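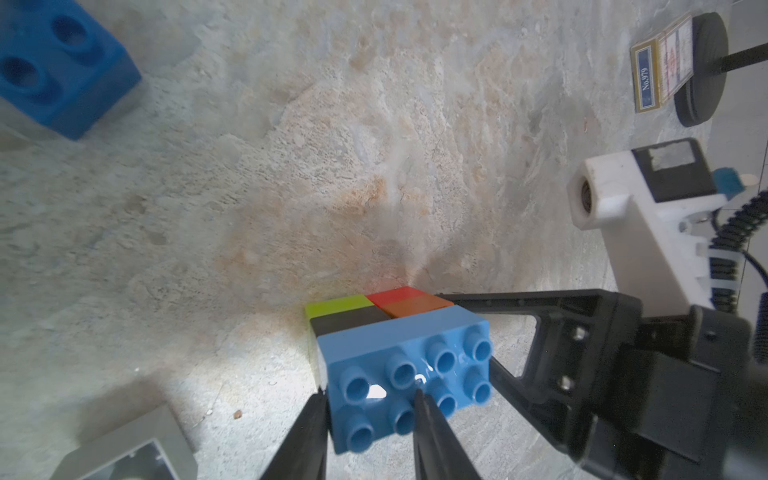 The Ruddock toy library spent the spring learning how many ways a returned toy can be incomplete. Your grant paid for shelving, a label printer and a lending system from Grunda, and all three are now in use, though the printer prefers mornings. We have 835 toys in the catalog. Puzzles are the worst, and board games come back with other games' dice in them. Oversized building bricks, like the light blue one with two rows of four studs, are the easy end of the business: too big to lose under a couch and cheerful about being wiped down. We would happily lend nothing else, but the families have views.

Lending started slowly and then got out of hand in May, when the school newsletter ran our opening hours with the wrong closing time. We stayed open to match. It has worked so well that we've kept the mistake.

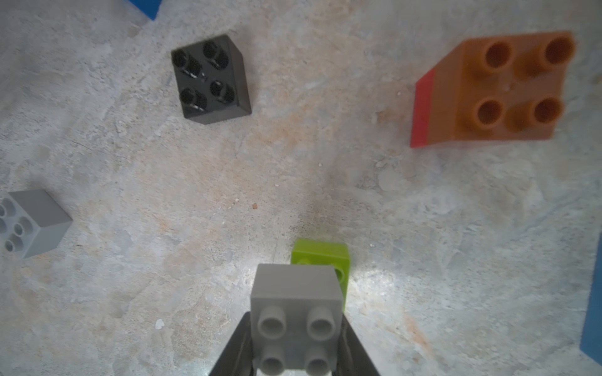 Page last changed: May, 4:15 p.m.

Of the 2000 dollars set aside for replacement parts, we have spent 700. Most of that went to Gronetti for wheels, which children remove with real skill. Janaka Marikar has also written to every game publisher on our list asking for spare pieces, and has received one envelope of pawns and several catalogs.

We use cookies to remember your preferences. Accept all | Manage settings

The late fee is gone, as we agreed with you in the winter. Returns got a little faster — we don't understand this either, and Rizwan Mridha has asked that we stop discussing it in case it wears off.
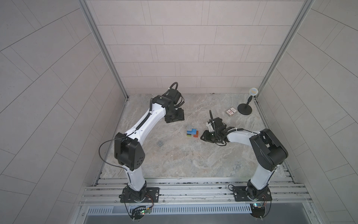
The Erkent branch is behind schedule. Its room has a good floor and a door that opens onto the only wall fit for shelves, so the shelves are waiting on the door. We hope to open there with 100 toys and no puzzles. Please let us know if the unspent parts money can go toward rehanging the door. The quote is attached, along with a drawing Janaka made of the problem.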